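Opinion > Local Voices > Prakville

The meeting is the point

19 April 2018
5 minute read

I want to say a kind word for the town meeting, and I know how that sounds. I have sat through enough of them in the old grange hall in Prakville to have earned my own dent in one of the folding chairs, and there have been evenings when I would gladly have traded my vote for a sandwich and a ride home. But the proposal on the June ballot would replace our spring meeting with an online vote, open for 2 weeks, and I have been surprised at how many people I like and respect are ready to go along with it.

Their case is a fair one, so let me give it its due. Last spring we had 200 people in the hall, in a town with a good many more voters than that. Parents of small children stay home. So do people who work nights, and people whose knees don't care for those chairs. Put the whole warrant on a website, the argument goes, and everybody gets a say from the kitchen table.
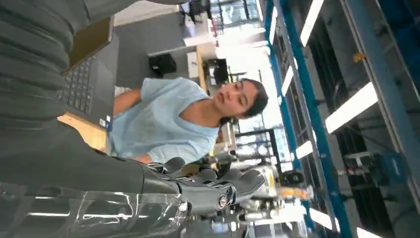

Suha Saab wrote to me after my last column to say that I was being sentimental, that she hadn't been able to attend a single meeting in all the years she worked evenings, and that a right you can only use between seven and ten at night in one drafty building is a pretty thin sort of right. I have read her letter over several times. She's correct about the hours, and I wish I had said so sooner.

Where I part company with her (and I hope we can do it over coffee) is on what happens inside the building. Three springs ago I walked in dead set against the culvert money. I had my little speech folded up in my coat. Then Fares Atallah stood up and explained, in that slow way of his, how the water comes down past his barn and where it goes next, and I sat there feeling my speech get shorter and shorter until there was nothing left of it worth reading. I voted yes. So did most of my row! I don't believe I would have clicked yes at home, where the only person I'd have consulted was myself, and I was already convinced.

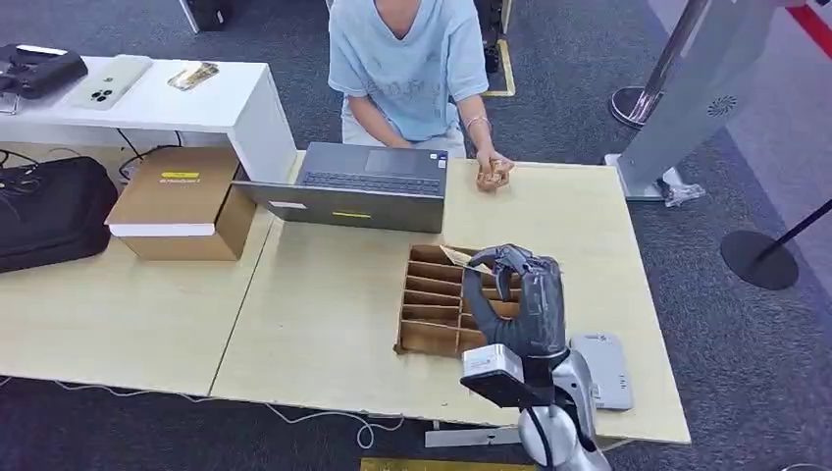

A vote taken alone is a different thing from a vote taken in company, and I wish the supporters of the ballot question would spend more time on that difference. They keep telling us how easy it will be, and I believe them. You can have the laptop open in front of you and some little tan odd or end in your other hand, as people do, and decide the road budget without putting it down. Fine for renewing a dog license. For a budget that raises my neighbor's taxes to fix my road, I think I owe him the trouble of looking at him while I do it.

So fix the meeting. Hold it on a morning, or split it in two so the night shift can make one half. Get child care going in the back room, and buy 40 decent chairs for the people who need them. Limit each speaker to a few minutes, me included. Let people who truly can't come send in a ballot on the big money items, after the discussion has been held and written up for them to read. I would vote for every bit of that tomorrow, and I'd stand up and say so, probably at greater length than the new rules would allow.

Please vote no in June, and then come argue with me about the chairs.

Comments

Nisreen Chamoun
I was in your row for the culvert vote and I changed my mind too. But I also remember the year it ran so late that the last 20 articles went through with half the room gone home. Somebody has to answer for that before I vote no.

Liis Uibo
Splitting the meeting in two means two nights I can't make instead of one. Morning would work for me though. Has anyone asked the moderator?

Afaf Harb
Yes to the chairs.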